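Getting a spot for the Freedom of the Town parade with an elderly relative in tow

Posted by Meinir Gwilliam in Events & Days Out

My father did his three years' service a very long time ago and has talked about little else. His old regiment is being given the Freedom of the Town in September, with a march through the middle, bayonets fixed, band playing, and a Royal of some description taking the salute outside the town hall. We're not told which one. Dad has opinions on which one it should be and I'm not repeating them here.

He can walk a fair bit but can't stand for long, and he won't hear of a wheelchair. The council's page says "arrive early" and gives 11 as the start, which I assume is when the soldiers set off and not when anybody important turns up. Where do people stand? Can we bring a folding chair, or will someone in a tabard take it off us? And is it worth trying for the town hall end, or is that all roped off for people in hats?

2 replies

Wenotmont
just watch it on telly. you see more and its dry

Harish Sundaram
It won't be on telly, unless you count thirty seconds of local news with the weather woman talking over the drums.

Meinir, I went to the last one of these, for the engineers, and learned most of it the hard way. The town hall end is hats, yes. There's a stand for invited guests and a pen for the school choir, and what's left is a strip of pavement behind a van. People were in that strip by eight and I doubt they saw anything except each other. The Royal was a blue coat going up some steps. I'm told she was very gracious.

Go to the bottom of Bridge Street instead, on the side with the bank. The column has to wheel left there, so it slows right down, and you get the band, the colours and the whole lot of them coming at you and then going past. The ranks nearest you are practically marching on the spot. If your dad is the sort to comment on dressing and arm swing, that corner will keep him going until Christmas.

Folding chairs are fine as long as you're against the wall and not on the kerb. I took one for my aunt and a steward asked me to move it back a foot, then came and moved it forward again himself when his boss had gone. Bag searches happen only past the barriers at the square, so another point in favour of Bridge Street. The local paper said 500 turned out last time, and the council said 1,000. Take your pick, but either way you'll want to be in place by half nine.

Also, if he has his medals, he should wear them. And ring the regimental association, whose number is on the bottom of the council page in tiny print. They keep seats for old soldiers and they don't shout about it. You might find he's in the stand with the hats after all and you're the one behind the van.

One last thing, for getting him to agree to the corner. My aunt wouldn't have it until I'd laid the route out for her on the kitchen table, with an egg cup for the town hall and the salt for the Royal. Anything small and brightly coloured will do for the troops. Wheel them left at the near edge and let him shout the orders. He'll tell you that you've done it wrong, but by then he'll be looking at the right corner.

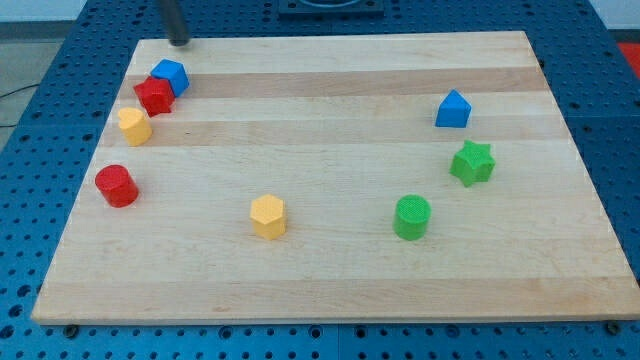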